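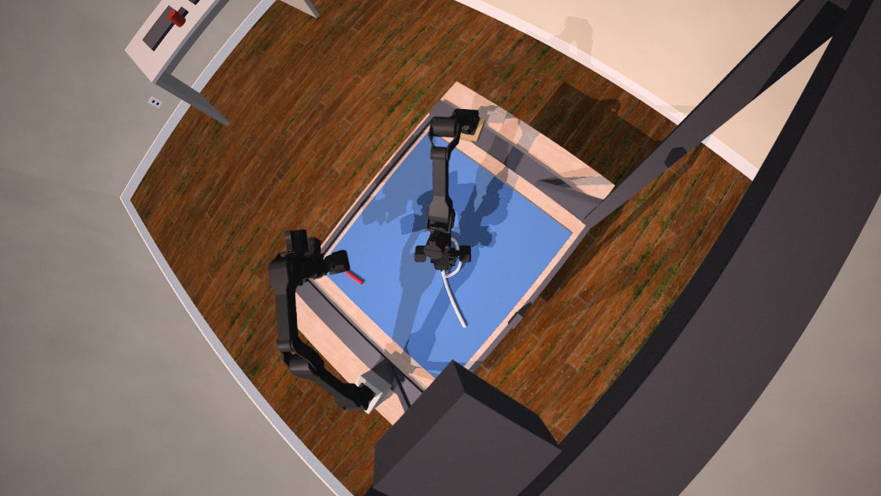
Dropouts on the Dramdale live stems
January, by Moushumi Rathnayake
2 min read
Last updated: 4:40 pm

Ticket 113, status: solved!

Sewwandi sent over the multitracks for the new Dramdale live EP and they sound huge – best drum takes the band has ever given us. One snag. The bass on "Peveck" cuts out for a moment in the second chorus, and again right before the outro.

Tried first: re-exported the session with a bigger buffer. Same gaps, same spots, so the files are bad at the source. Rizwan checked the backup recorder and it has them too.

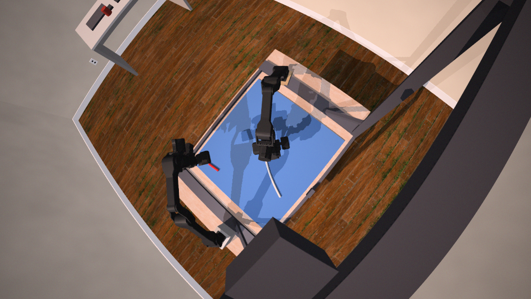
Blue tabletop, two black arms, white rope.

Next I asked Elibariki what he was plugged into that night. He used the Zustent DI box and a 15 foot cable, and he still had both in his van (love this guy). We set up the whole chain in the rehearsal room and played the song through.

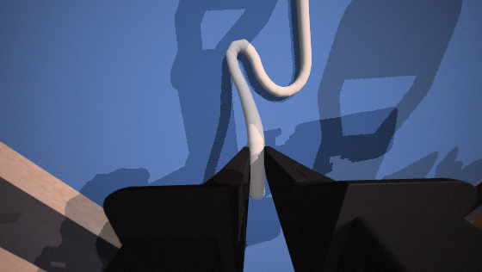
The DI box passed everything we threw at it, so we went after the cable. Wiggling the plug did nothing. Then Iresha picked up the middle of it and we got the crackle! The jacket had a kink close to the amp end, a tight bend like the hook in the white rope, where it turns over before the long run down to the gripper. Straighten it and the bass comes back, fold it and it's gone.
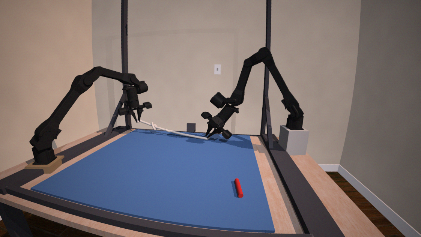
New cable, clean signal, three full run-throughs with no gaps. For the EP, Iresha is patching both holes with bass from the Hettiarachchi show, same tempo and same tuning. There was a little extra bite above 2000 Hz on that night's take, and a small EQ cut took care of it. I've listened on headphones and in the car and I can't find the edits.

Closing this one. Mixes go to mastering tonight and I can't wait for people to hear that outro.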